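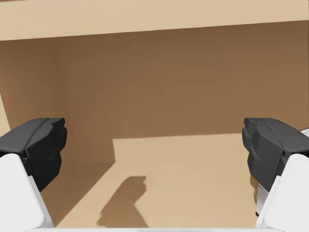 The Long Goodbye to the Good Box

Every household I have ever been invited into has one. It lives in the hall cupboard or on top of the wardrobe or, in the case of my friend Samah Ragab, in the bathtub of the second bathroom, which has not been used for bathing since her sister moved to Hobart. It is the good box. It's empty, it's sturdy, it once held a blender or a pair of boots, and it's being kept in case.

In case of what is a question I put to Samah over a cup of tea.

"In case I need a box," she said, and looked at me as you would at somebody who had asked what the umbrella was for.

I come from box people. My father flattened his and stored them upright behind the freezer in the garage, sorted by size, with the television carton at the back like the tallest kid in the class photo. When he moved into the unit in January he paid a removalist to shift 46 of them. None of them had anything inside. The removalist, to his great credit, wrapped them in a blanket.

There are people who study this sort of thing, though fewer than you'd hope. Loubna Fahmy spent years as a packaging designer for Jakholm, a homewares outfit whose flat-pack shelving you have probably sworn at, and she now teaches night classes in carton design above a bakery in Brunswick. She believes the trouble began when boxes got good.

"A box used to be a rough thing," she told me. "Staples, tape, a bit of straw sticking out. You cut it open and it was finished. Then we were all asked to make the opening feel like an event, and people stopped wanting to throw away the event."

She showed me a carton she had designed for a Jakholm reading lamp. The lid came down slowly, with a sigh, like a retired headmaster lowering himself into an armchair. She was fairly sure more of the boxes had survived than the lamps. I asked whether she'd kept any herself and she changed the subject to flutes, meaning the wavy bit in the middle of corrugated board, a topic on which she is very sound and which filled the next hour.

Her students are a mixed lot. Some want jobs in the trade. One is a semi-retired dentist, Magdy Ezzat, who enrolled after his wife asked him to do something about the spare room and he misread her meaning. He can now fold a crash-lock base in the time it takes most of us to find the scissors. At the class I sat in on he had made a carton to hold his other cartons. He was aware of how this sounded.

The decluttering industry takes a dim view of all this. I rang Tyra Lundgren, who runs a tidying service called Stusa out of her ute, and asked what she does on finding a cupboard of empties. She said she takes the client outside. She makes them sit down. Then she asks them to name the thing that will go in each box, and when it will go there, and who will carry it.

"Most people have an answer for the first one," she said. "It's usually the thing that came in it. They're going to put the mixer back in the mixer box."

"And do they?"

"The mixer's on the bench, mate. The mixer's been on the bench for a decade."

Her fee is $100 an hour, and she says the fastest she has ever cleared a cupboard was 2 hours, for a widower who cried over a shoebox and then, having had his cry, carried everything to the recycling himself in his slippers. The slowest is still going.

I went home from that conversation in a reforming mood. I pulled down everything from above the linen press and lined it up in the hall. There was a Benkirane coffee grinder box, with the moulded tray still in it. There was a boot box with a ribbon handle, which I maintain is a separate category. There was a very small one, beautifully made, and no memory at all of what it had held. I stood it on my palm for a while. You could get a watch in there, or a large moth.

My neighbour Erasto Lyimo came by to borrow the ladder and stopped at the sight of the hall. He was posting a teapot to his mother, he said. He'd been to three shops. He pointed at the coffee grinder box and asked, with real delicacy, whether I was using it.

I told him I'd have to think about it.

He got it in the end, tray and all, and the teapot arrived in one piece. I know this because his mother sent me a card. She says it's a lovely box and she is keeping it.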